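Datasets > Language > Lill > README

Lill: everyday color words from Imville and Tonstead

Welcome, and thank you for stopping by! Lill is a small collection of the words people in two neighboring towns reach for when they want to tell somebody what color a thing is. It began as a conversation over a fence that wasn't ever quite painted the right green, and it has grown into 1,894 answers, written down just as they were given, spelling and all.

What's inside

answers.csv has one row per answer. The columns are town, season, item, word and note. The note column is empty more often than it is full, but please do read it, as some of the best material is hiding in there (there is a long one on the difference between cream and butter that I am very fond of).

words.csv lists the 121 separate color words left over after joining up plain spelling differences, so "gray" and "grey" share a line. I left "bluish" and "blue-ish" together too, and I left "bluey" on its own, which you are welcome to disagree with.

items.csv describes the things people were asked about, sorted into 12 groups such as kitchen, garden, cloth and pipework.

How the answers were gathered

People were asked one question, "What color would you call this?", and whatever they said first was written down. If they changed their mind, the second word went into the note. Most answers were collected on Saturday mornings, outdoors when the weather was kind and under a shop awning when it wasn't. The light is therefore all over the place, and I have made no attempt to correct for it. People don't carry a standard lamp with them when they talk about curtains.

Tonstead is thinner than Imville in the winter rows. The bus didn't always run, and I didn't always want to wait for it.

Things to be careful with

The season column is a guess in the oldest rows, which were copied out of a notebook. Children's answers are mixed in with everyone else's and there is no age column, so please don't try to work one out from the spelling. And if you average anything across towns, look at the garden group first, because it is nearly all Imville.

Pale grays and whites

This is the messiest corner of the whole collection, and I think the most enjoyable. The same surface can pick up a gray word on its shaded side and a blue or white one where the light falls, and both belong in the file.

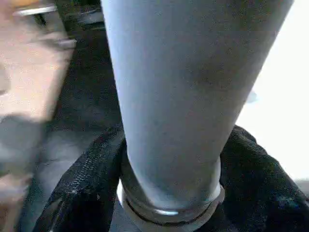 Gray-blue to my eye, with a silvery band at the narrow end.
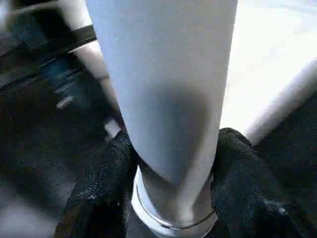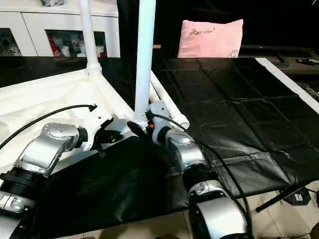

Loading the files

Everything is plain comma-separated text in UTF-8, with a header row. Notes with commas in them are wrapped in double quotes. If you use Stesar, the import settings are in the folder of the same name, and they should work as they are. A spreadsheet will do nicely as well.

Versions

This is version 6. It fixes the doubled rows in the cloth group and puts back the missing accents in the notes.

Using and sharing

Use Lill for anything you like, and pass it along. A mention of the name is appreciated. Corrections are very welcome, particularly from anyone in Tonstead with opinions about beige.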